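Chapter 15
Phase Changes in Solids

A solid can change its structure without melting. Iron, for instance, has one packing of atoms at room temperature and another when it is heated strongly. Each arrangement is called a phase.

The change takes in or gives off heat, and the volume usually shifts as well. Section 2 deals with the heat, and the Lindemann rule for melting is left to Chapter 19.

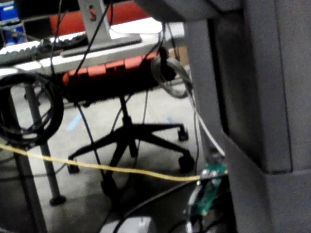
15.1 Stable and Metastable Phases

The stable phase is the one with the lowest free energy. Diamond is metastable at room pressure.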